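Come pack boxes with us! (paid, part-time)

I run home visits for the Stusier study, and I need more people who don't mind handling toothpaste for an afternoon. We're comparing two ways of teaching a robot to put small stuff away: driving an arm remotely, or having a person do the job with a gripper in each hand. In our pilot the hand-held way got us 843 usable runs, way more than I'd hoped for, and now we want messier, more varied packing from more people.

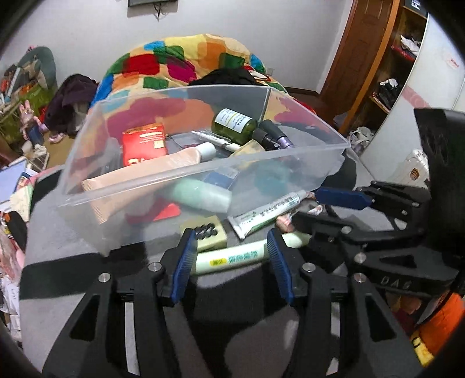

Toiletries and the clear box, grippers in hand.

You'd pick things up one at a time and place them in the box, then start over with a new layout (yes, it gets repetitive, bring a podcast). A session is 40 runs with a break at the halfway point. Tubes are easy. Rolls of tape and round bottles take a little practice, and I love watching how differently people go at them!
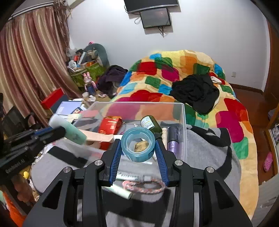
Goodall wrote after the pilot that the first 30 minutes felt like eating with someone else's chopsticks, and after that the wrists sort of figured it out. Slow runs were fine too, as long as you didn't stop halfway through a grasp.

Pay is $400 for the full set of sessions, through Monance. Left-handers very welcome, we're short on those.

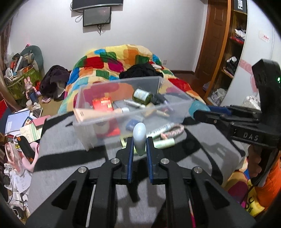

How to sign up

Use the form on the Stusier page and tell me which afternoons work. We start in December.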